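Kragh gray bin, large: two months in and I love it

Straight walls, flat floor, and it holds everything I used to split between three smaller ones. The floor is scuffed and speckled by now, and I couldn't care less! 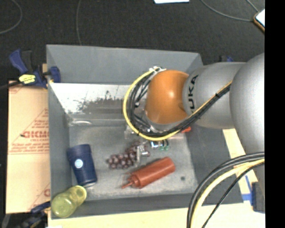

Heike Kuhlmann wrote in to say hers gets scrubbed with dish soap every October and the marks never quite leave, but the corners stay square. Good to know! I paid 42 dollars at Brader and I'd buy a second tomorrow (if the shed had room). Only gripe: no lid.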